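Fonora opens bookings for its Menel handling kit

31 January 2025

Fonora has opened bookings for Menel, a bench kit for firms that want to find out whether a robot hand can deal with their products before they spend money on a full line. The kit comes as an arm, a hand, a controller and the Nel software, and it can be hired by the month or bought outright. We spent two days with one at Fonora's test room and this is what we made of it.

Menel is aimed mainly at food firms and small packing rooms. The arm is a fairly ordinary one and Fonora doesn't make much of it. Most of the price goes on the hand, which has jointed fingers and a thumb and can be told how hard to close. Suction cups and two-jaw grippers are cheaper and faster, and for boxes and trays they are still the better choice. They do less well with things that crumble, dent or come in a different shape each time, and bakery goods are all of those.

Setting up takes a morning. The arm bolts to its own mount, the hand goes on with a single collar, and the controller sits under the bench. Fonora asks for a solid table and a mat that won't slide. After that the user teaches each pick by guiding the arm to the item, closing the hand and saving the grip under a name. Nel keeps the grips in a list, and they can be copied and changed one setting at a time. Nobody on the floor needs to write code.

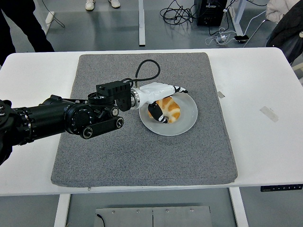 Soft and flaky items need the most patience. The maker's advice is to start with the grip force set low and bring it up in small steps, and the first hour with a new product should be treated as practice. A glazed crust and a plain one may want different settings even when the rolls are the same size, so it pays to save them separately. The fingertips are sold as spare parts and can be changed with a small screwdriver. Any firm handling food for sale would also need the washable sleeve, which is an extra and was not ready for us to try.

Speed is the weak point. Fonora quotes 300 picks an hour for a single item in a fixed place, and says that figure drops once the item has to be found by camera first. A person at a bench will beat that without trying. The kit makes more sense for trials, for sample rooms and for jobs where the same gentle lift has to be made all day – checking and plating, for instance – than it does for a busy packing line.

The software is easy to get on with, though it has gaps. Grips can be saved to a file and moved to another kit, and the log shows the force on each finger for every pick. There is no undo when a grip is overwritten. The list of saved grips is capped at 300, and old ones have to be deleted by hand. Fonora says folders and an undo button are planned for the May update, which will be free to anyone with a kit on hire.

Hire terms are six months at the shortest, with delivery, fitting and a day of training in the price. Kits that are bought outright come with a year's cover on the arm and the hand, but not on the fingertips. Repairs are handled by Denarico, which also runs the telephone support on weekdays. A loan hand is sent out if a repair will take longer than a week.

Firms that would like to try their own goods first can book a half day at the test room. Bring more of the product than you expect to use, and include a few odd-shaped ones. Bookings are taken through the Menel page on Fonora's site, and the fee is taken off the first month's hire if you go ahead.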